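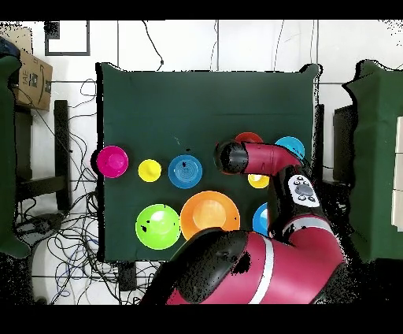
Aus der Werkstatt Plillden kam der Einwand, die Schalen sollten nach Durchmesser und keinesfalls nach Farbe geordnet werden, denn im Ausgaberegal lasse sich sonst kein Stapel mehr schließen. Der Einwand wurde zu Protokoll genommen. Eine Entscheidung steht aus.

Werkstattbuch Geschirrerprobung, September, Eintrag 18
Beginn 9.40 Uhr

Gegenstand: Kunststoffgeschirr der Reihe Binon, Schalen in mehreren Größen sowie kleine gelbe Becher. Unterlage: dunkelgrünes Tuch, faltenfrei aufzulegen. Das frühere helle Tuch wird nicht mehr verwendet, die gelben Teile hoben sich darauf zu schwach ab.

Zur Ordnung nach Farbe: Für den Einsatz im Speiseraum ist sie vorzuziehen. Die Ausgabe kann eine Schale auf Zuruf benennen – »Orange« für Salat, »Magenta« für Nachspeise. Schwierig bleiben die Blautöne. Zwischen Hellblau und kräftigem Blau wurde bei der letzten Ausgabe mehrfach verwechselt. Vorschlag: Hellblau künftig in den Unterlagen als »Cyan« führen und die Etiketten am Regal entsprechend ändern.

Zur Ordnung nach Durchmesser: Spricht für sich, soweit es um das Stapeln geht. Die breite orangefarbene Schale gehört in jedem Fall nach unten. Die tiefe hellgrüne sitzt in ihr zu locker und kippt beim Tragen; sie ist gesondert zu stellen. Die Becher werden nicht in die Schalen gelegt, auch nicht vorübergehend.

Fassungsvermögen: Eine Schale der mittleren Größe wurde bis 3 mm unter den Rand mit Wasser gefüllt und gewogen. Ergebnis 215 g Inhalt. Die Angabe im Lieferblatt von Lirkero liegt höher, vermutlich ist dort randvoll gemessen worden. Für die Portionsliste gilt der eigene Wert. Die Becher sind noch nicht gewogen.

Oberfläche: Glänzende Ränder zeigen Fingerabdrücke deutlich. Reinigung mit lauwarmem Wasser und weichem Tuch, kein Scheuermittel. Die blaue Schale mit den Ringen im Inneren ist mit der Bürste nachzuarbeiten, da sich in den Rillen Reste halten. Nach dem Spülen mit der Öffnung nach unten abtropfen lassen, erst danach stapeln.

Nachbestellung: Bei Camacho ist ein Posten von 100 Bechern angefragt, gelb, gleiche Größe. Antwort liegt noch nicht vor. Falls der Farbton abweicht, sind die neuen Becher getrennt zu lagern und im Bestand eigens auszuweisen.

Offen: Etiketten Cyan, Wägung der Becher, Rückmeldung an Plillden zur Ordnung im Regal. Bis dahin bleibt das Regal, wie es ist.

Ende 11.15 Uhr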